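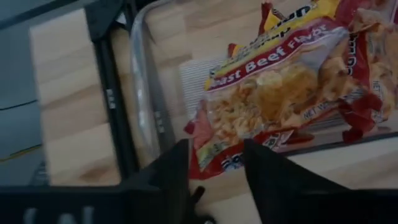 Unit 4: Storing film-wrapped dry goods

Notes for the Cuvent pantry management course. Prepared by Friederike Hollmann. Read before the April practical.

**4.1 Why a second container**

Instant noodles are sold as a pressed, dried block in thin printed film with crimped ends. The film keeps out moisture while the seals hold. It gives little protection against crushing, and a corner that catches on a shelf edge can tear. A rigid outer container takes the load. It doesn't replace the wrapper.

**4.2 Choosing the container**

- Clear walls, so the flavour name can be read without handling the packet. In the example at the top, "Beef Flavor" can be made out through the wrapper's folds even with the packet lying on an angle.
- Inside length greater than the packet, measured crimp to crimp. For the practical, allow 205 mm.
- Rounded corners are easier to wipe but reduce usable floor area. Measure the flat part of the base.

**4.3 Loading**

1. Check both crimps and all four corners. Set aside any packet with a curled or ragged corner and inspect the seal behind it.
2. Lay the packet flat, window side up if it has one. A packet resting on a slant puts pressure on one end of the block.
3. Keep the best-before date accessible. Do not trim the wrapper to fit.
4. Place older stock in front.

**4.4 Shelf conditions**

Maximum for the Illaver storeroom is 29 °C, with relative humidity no higher than 62 per cent. Record both on the Storard sheet at the start of each session. Keep containers out of direct sun; clear plastic offers no shade.

**4.5 For the practical**

Bring one wrapped packet, a ruler and a dry cloth. Lids are in the grey cupboard, sorted by size. Return them to the same shelf.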